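Section 4: Setting Up the Ripening Cabinet

Applies to the Stotance two-shelf and four-shelf cabinets. Revised Jun 19, 2021.

Before you start

You need the cabinet body, the shelf pack, the vent plate, the drip tray, the sensor lead and the small bag of clips. If you have the four-shelf model there is a second bag of clips taped inside the door. The door hinge can be on the left or the right. It ships on the right. To change it, see Section 3 before you load the shelves.

Let the cabinet stand upright for two hours after delivery. If it was laid on its side in transit, leave it overnight.

4.1 Choosing a place

1. Put the cabinet on a level floor or a bench that can carry its loaded weight. The weight is printed on the plate behind the drip tray.

2. Leave a gap of at least a hand's width behind the cabinet and on the vent side. The other side can stand against a wall.

3. Keep it out of direct sun and away from stoves, radiators and dishwashers.

4. Plug it straight into a wall outlet. Do not use an extension cord or a power strip.

Note: The cabinet warms slowly and holds its temperature well, but it cannot cool below the temperature of the room. In July and other hot months a basement or a north-facing pantry works better than a kitchen.

Caution: Do not place the cabinet in a garage where fuel, paint or solvents are stored. Fruit picks up the smell and keeps it.

4.2 Fitting the shelves

1. Push one clip into each of the four slots at the height you want. The flat side of the clip faces up.

2. Slide the shelf in with the raised lip toward the back.

3. Press down on all four corners. If the shelf rocks, one clip is in the wrong row. Take the shelf out and count the slots up from the floor of the cabinet.

4. Fit the drip tray last. It slides in under the bottom shelf and stops with a click.

Leave two empty rows of slots between shelves for bananas, mangoes and melons. One row is enough for avocados, pears, kiwis and tomatoes.

4.3 Vent plate and sensor

The vent plate has three marked positions: SHUT, HALF and OPEN. It controls how much of the gas given off by the fruit stays in the cabinet.

1. Hook the top edge of the plate over the rail on the inside of the vent wall.

2. Swing the bottom edge in until both tabs catch.

3. Set the slider to HALF for the first run.

4. Run the sensor lead through the rubber grommet from the inside and plug it into the socket marked S on the control box. The plug goes in one way only.

5. Clip the sensor to the underside of the middle shelf, or of the upper shelf on two-shelf cabinets. It must hang free. A sensor that touches fruit or the cabinet wall gives a false reading.

Note: Replacement vent plates made by Balogun for the older cabinets fit this model as well, but their slider runs the other way. Check the markings on the plate itself.

4.4 First run, empty

1. Close the door and switch on at the control box. The display shows two dashes, then the inside temperature.

2. Hold SET until the number blinks. Use the arrows to choose 70 degrees F and press SET again.

3. Let the cabinet run empty for 17 hours. There may be a slight smell from the door seal during this time. Open the door for a few minutes at the end of the run to clear it.

4. Check the display. It should be within two degrees of the number you set. If not, go to 4.8.

4.5 Sorting fruit before loading

Most poor results come from loading fruit at very different stages together. Sort first, on a clean, dry surface.

1. Take off plastic bags, bands and foam nets. Paper stickers can stay.

2. Set aside any piece with split skin, mold or a leaking stem. One bad piece will spoil a shelf.

3. Sort the rest into firm, part ripe and ripe. Judge bananas by color. Judge avocados and pears by pressing lightly near the stem, with the thumb, once. Pressing the sides leaves bruises that show up two days later.

4. Put firm and part-ripe fruit in the cabinet, on separate shelves. Ripe fruit stays out. A box or bowl on the counter will do if it is going to be eaten soon.

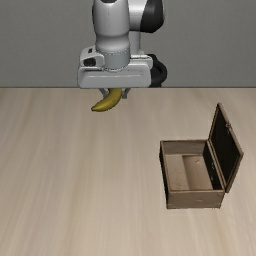 Fig. 4-3. Yellow banana and open wooden box.

Bananas can go in as a bunch or singly. A bunch ripens more evenly from end to end, and single fruit is easier to take out as it turns. If you separate them, cut through the crown with a knife and leave a little of it on each stem. Pulling tears the neck, and the flesh goes brown under the tear.

Wash fruit after ripening, never before. Water left around the stem leads to mold at these temperatures — even a small amount that you would not notice on the counter. If fruit arrives damp, spread it on a towel until the skin is dry to the touch.

4.6 Loading

1. Lay fruit in a single layer. Pieces may touch but should not be stacked.

2. Keep the holes along the back of each shelf clear.

3. Put the firmest fruit on the bottom shelf. The air is slightly warmer toward the top, and fruit that is further along is easier to watch at eye level.

4. Do not load more than 16 pounds per shelf.

5. Close the door and set the temperature and vent from the list below.

Bananas, green: 66 degrees, vent SHUT for the first day, then HALF.
Bananas, green tips: 64 degrees, vent HALF.
Avocados: 68 degrees, vent HALF.
Pears: 66 degrees, vent HALF. Chill pears in the refrigerator for a few days first if they are freshly picked.
Mangoes: 70 degrees, vent HALF.
Kiwis: 66 degrees, vent SHUT.
Tomatoes: 68 degrees, vent OPEN.

These settings are a starting place. Fruit from different growers behaves differently, and it is worth keeping a written record for the first few loads.

Caution: Do not ripen citrus, grapes, berries, cherries or pineapple in the cabinet. They do not ripen further after picking and will only dry out.

4.7 Checking and unloading

Check once a day, at the same time if you can. Open the door, look over each shelf, take out what is ready and close the door again. A quick check does no harm. With the door left open for more than a few minutes the gas escapes and the load falls behind.

Turn avocados and mangoes a quarter turn at each check. Leave bananas alone.

Fruit that is ready but not wanted yet can be moved to the refrigerator. Banana skins darken in the cold, but the inside keeps for several days. Do not put chilled fruit back in the cabinet.

Empty the drip tray after each load and wipe it with warm water. Once a month wash the shelves in mild dish soap, dry them fully and refit them. Do not put the shelves in a dishwasher.

Note: The Unovham filter pad behind the vent plate lasts for some 200 days of use. Replace it sooner if it looks gray or the cabinet smells stale with nothing in it. Filter pads cannot be washed.

4.8 If something is not right

Display stays on two dashes. The sensor is not plugged in, or the lead is pinched at the grommet. Switch off, pull the lead gently through and plug it in again.

Temperature reads high. Check that the cabinet is out of the sun and that the gap behind it is clear. If the room itself is warmer than the set temperature, move the cabinet or wait for a cooler day.

Temperature reads low. Check the door seal by closing the door on a slip of paper. It should drag when you pull it out. Try all four sides.

Fruit ripens on one side only. The shelf is too full, or the holes at the back are covered.

Fruit softens but does not color. The temperature is too high. Lower it by two degrees and allow another day.

Water on the inside of the door. The vent has been at SHUT too long. Move it to HALF and wipe the door dry.

Small flies. Empty the cabinet, wash everything including the drip tray, and run it empty for a day with the vent at OPEN. Look for fruit that has rolled behind the bottom shelf.

Cabinet trips the breaker. Switch off, unplug and do not use it again until it has been checked. The control box is rated at 400 watts and should not share a circuit with a kettle or a toaster. Tredton service centers carry the control box as a complete part. It is not meant to be opened or repaired at home.

Section 5 covers the timer and holding mode.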